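Flurby: your questions answered

Flurby is a bookmark keeper for people who save far too many links and then can't find them again. It runs in your browser and on your phone, and it's made by a small team who use it all day long. If your question isn't on this page, write to us using the form in the Help menu. We read everything, and a good half of what's below started life as somebody's email.

What does Flurby do that my browser's own bookmarks don't?

Quite a lot! Your browser keeps the title and the address of a page. Flurby keeps those too, but it also keeps the words on the page, so you can search for something you half remember from the middle of an article. Type "lemon" and "freezer" and up comes that recipe you saved in January, even if the page was called something daft like "Our favourite weeknight trick".

You can add notes, tags and little coloured flags, and you can have as many folders inside folders as you like. Kumaresan has a folder that goes eleven levels down. We have asked him to tidy it.

Can I bring my old bookmarks with me?

Yes, please do. Open Settings, choose Bring in bookmarks, and pick the file you exported from your old browser. Folders come across as folders, and if a link turns up twice Flurby asks which copy you want to keep. 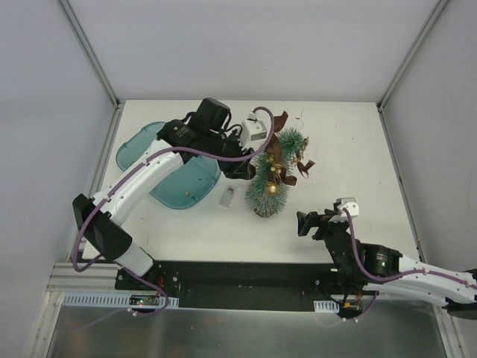 Big collections take a while, as Flurby visits each page to read the words on it. You can carry on browsing during this, and you can shut the laptop as well – it picks up where it stopped. Ayane Chiba moved 1,335 bookmarks over in one go when she joined us, and 845 of them still opened. The others went into the Gone Away folder, where you can look through them at your leisure and decide which ones you miss.

What is the Gone Away folder?

It's where links go when the page behind them has stopped answering. Flurby tries a page 3 times over 7 days before moving it, so a site that is down for an afternoon won't lose its place. Anything in Gone Away that you saved with Flurby in the first place still has its text, and you can read it by pressing Show my copy. Links you brought in from elsewhere won't have a copy if the page had already vanished.

You can turn this off in Settings under Checking. Some people prefer to leave dead links where they are, and that's fine by us.

Does it work without a connection?

The reading part does. Any page with a small green dot beside it is stored on your device and opens anywhere, including on trains and in the depths of the countryside. New pages you save while offline wait in a queue and are fetched when you're back online.

Search works offline too, and it's every bit as quick. Toshio Tanabe rewrote the whole thing last winter and we still get giddy about how fast it is.

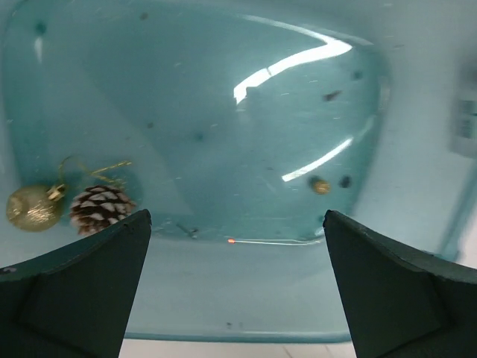 How does syncing work?

Syncing is handled by a part of Flurby called Hitar. Sign in on two devices and Hitar keeps them matched, normally within a few seconds. Everything is scrambled on your device before it leaves, using your passphrase as the key, and we never hold that passphrase ourselves.

This does mean that we can't reset it for you. Write it down and put it somewhere sensible! If you lose it, your bookmarks are still safe on any device where you're already signed in, and you can start a fresh sync from there with a new passphrase.

I changed the same note on two devices. Which one wins?

Neither. Hitar keeps both and puts a small fork symbol next to the bookmark. Open it and you'll see the two versions side by side, with the differences marked. Keep one, keep the other, or press Join to stick them together and sort it out by hand.

Can I share a folder with someone?

Yes, and it's one of our favourite parts. Press and hold on a folder (or right-click it on a computer), choose Share, and send the link. The other person can view the folder in any browser without installing a thing. If they have Flurby as well, you can let them add to it.

Shared folders update as you go.
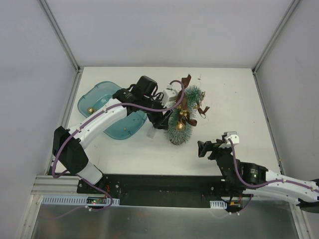 Your private notes stay private even when the folder is shared, unless you tick Include notes. Haruna Uchida runs a shared folder of walking routes with her sister, and the two of them argue in the tags, which we hadn't planned for but rather like. If you want to stop sharing, go back to the same menu and choose Unshare. The link stops working straight away for everyone who had it.

Please bear in mind that somebody who already saved a page from your folder into their own collection will keep it.

Which browsers can I use?

The big desktop ones are all covered, and so are most of the smaller ones built on the same engines. If the Flurby button won't show up after installing, look in your browser's extensions menu, as new buttons are often tucked away in there at first. Pinning it takes one click.

On phones, Flurby appears in the share menu. The first time, you may need to scroll to the end of the row and switch it on under More.

Why does a saved page look different from the original?

Flurby keeps the words and the main pictures, and leaves out adverts, menus and pop-ups. Most pages come out beautifully. Pages made mostly of moving parts, such as maps and games, don't save well, and for those you'll get a plain link instead. If an ordinary article comes out with a chunk missing, use Report this page in the reader. Asuka Kawaguchi looks after that list and she fixes them at an alarming rate.

Can I change how it looks?

You can! There are light and dark themes, a warm one for evenings called Stamitside, and four text sizes. Turkish readers, the accented letters that used to go missing in the large size are now in place, with thanks to the reader who sent us a very patient set of notes signed simply Çetinkaya.

How do I leave and take my bookmarks with me?

Settings, then Take everything out. You'll get one file that any browser can read, plus a folder of your saved pages as plain text. Closing your account is on the same screen, and it wipes the synced copy at once. Save the export file first, then close.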